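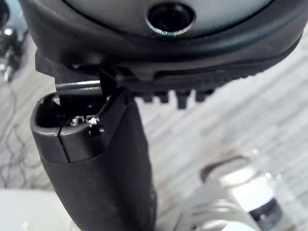

辛さの向こうに香りがある ニポン・チャルーンスックさんに聞く、石臼とカレーペーストの話

待ち合わせの時間より早く着いてしまったのに、店の裏口からもう音が聞こえていた。トン、トン、と低くて丸い音。石臼で唐辛子を叩く音だ。これを聞いただけでお腹が空いてくるのだから、我ながら単純である。

ニポン・チャルーンスックさんは、タイ料理店「セーイェク(Sayegh)」の厨房に立って十七年になる。店名は開業のときに出資してくれた友人の姓からもらったそうで、タイ語とは関係がない。「よく聞かれますよ。どこの県の料理ですか、って。友だちの名前です、と言うとみんながっかりする」と笑う。

この日お願いしたのは、看板のグリーンカレーに使うペーストの話だった。ところがニポンさんは、まず臼の話をさせてほしいと言う。

「うちの臼は4台あります。いちばん古いのは母が使っていたもので、底がだいぶ深くなりました。新しい臼は駄目ですね、最初は石の粉が出るから。もち米を生のまま入れて、叩いて、捨てて、また叩く。白い米が灰色になる。それが白いまま出てくるようになったら、やっと使える」

米を何回替えるのかと尋ねると、「数えたことないなあ。腕が嫌になるまで」とのこと。腕が嫌になるまで！メモ帳に大きく書いてしまった。

ペーストは硬いものから順に叩く。コリアンダーシードとクミンは乾煎りして先に粉にし、いったん取り出しておく。空いた臼に粗塩と青唐辛子。塩の粒が唐辛子の皮を破ってくれるので、ここで急がないのが大事らしい。それからレモングラス、カー、こぶみかんの皮、コリアンダーの根。にんにくと小さな赤玉ねぎは水分が多いので後のほう。取っておいた粉を戻し、最後にカピ、つまり海老の発酵味噌を加える。

「にんにくを先に入れると、滑って飛びます。目に入る。若い子は一度やりますね」

横で聞いていた弟子のウィチャイ・インタノンさんが、下を向いて笑っていた。

ウィチャイさんは店に入って三年目。最初の半年は、ほぼレモングラスを刻むだけだったという。

「繊維に対して直角に、できるだけ薄くです。厚いと、いくら叩いても口の中に残るんですよ。師匠は食べればすぐわかる。『今日のは髪の毛みたいだ』って言われました」

いまではまかないのカレーを任されている。ひと口いただいたのだが、これがもう素晴らしかった。辛い、と思った次の瞬間に、こぶみかんの皮の青い香りがふわっと立ってくる。辛さと香りが別々の場所からやって来る感じ、と言えば伝わるだろうか。ごはんをおかわりしたことも正直に書いておく。

フードプロセッサーではいけませんか、という質問もぶつけてみた。怒られるのを覚悟していたら、ニポンさんはあっさり「いいですよ」と言う。

「家で作るなら使ってください。ただ、刃は切るだけでしょう。臼はつぶす。細胞がつぶれて、油が出る。香りは油のほうにいますから。だから機械で細かくしたあと、五分でいいから臼で叩く。それでずいぶん変わります。臼がなければ、すり鉢でもいい」

すり鉢でいいなら今夜からできる。読者のみなさん、ぜひ試してほしい。

話はココナッツミルクにも及んだ。グリーンカレーの表面に浮く緑色の油は、ミルクの濃いところを先に火にかけ、油が分かれてきたところでペーストを炒めて出す。市販の缶や紙パックには分離しにくいものも多いので、その場合は植物油を小さじ一杯足すとよいそうだ。

「分離しないからって、ずっと火にかけて焦がす人がいます。私も日本に来た年にやりました。2月で、厨房が寒くてね。火のそばにいたかったのもある」

ウィチャイさんが「それ、初めて聞きました」と驚くと、「聞かれなかったから」とすました顔で返していた。この二人のやりとりが、とてもいい。

唐辛子の仕入れについても教えてもらった。夏は近郊の農家から届く生のプリッキーヌーを使い、採れない時期は冷凍に切り替える。冷凍のものは香りがやや弱くなるので、皮の緑が濃い大ぶりの唐辛子を混ぜて色と青みを補う。店では一度に唐辛子200グラム分のペーストを仕込み、その日と翌日で使い切る。作り置きはしないのかと聞くと、ニポンさんは少し考えてから答えた。

「冷凍すれば一か月もちますよ。家ならそれで十分おいしい。でも店でそれをやると、朝の音がなくなるでしょう。近所のおばあさんがね、あの音で起きるって言うんです。日曜の定休日は寝坊するって」

取材の終わりに、臼を叩かせてもらった。見た目よりずっと重い杵を持ち上げ、真下に落とす。力を入れるとかえって中身が逃げる。「落とすだけ。杵が仕事をします」と言われて肩の力を抜くと、少しだけ音が丸くなった。うれしくて続けていたら、翌日、右腕が上がらなかった。

次は乾燥唐辛子で作るレッドカレーのペーストを見せてくれるそうだ。唐辛子を水で戻して、よく絞って、それからまた臼。「赤いほうがもっと腕にきますよ」とウィチャイさんが嬉しそうに教えてくれた。

（取材日：2021年11月5日 金曜日）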